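The tissue question

I bought a white table in the belief that a white table would make me a tidy person. It was the display model, it cost me 50 quid and a strained shoulder, and for one whole evening there was nothing on it at all. I sat and admired it like a man with a new conservatory.

Then I had a cold, so the tissues arrived.

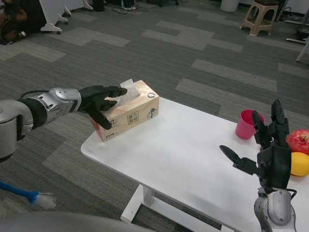
Grerwood, 30 August 2019

Tissues, I've decided, are the gateway item. You can't put a box of tissues in a drawer, or you can, but then you're someone who opens a drawer to sneeze. So they stay out, and once one thing stays out the rest hear about it. A cup came next. Then fruit, which I put down meaning to take it through to the kitchen, and which has now been there long enough to get post.

Anikó Orbán, who shares the room with me and has views, thinks I should buy a tray. Her theory is that six things on a table are a mess and six things on a tray are a display. I looked at trays. The one I liked was from Skarorau and cost more than the table did, so that was the end of trays.

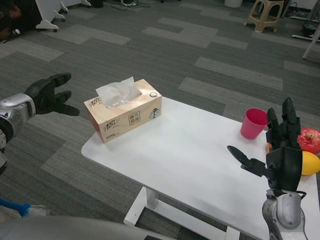
My rule for the table was meant to be simple: nothing stays overnight unless I'd used it that day. I lasted until the first apple. I don't want an apple every day, but I like to feel one is available. The wood-grain print on the tissue box does at least look as if it's making an effort, in a sort of pale pine cabin way, and the pink of the cup is cheerful enough before coffee. The lemon I can't defend. I bought it for a recipe that wanted half of one, and then I didn't make the recipe.

Anikó has since offered to eat the apple. I said I was saving it.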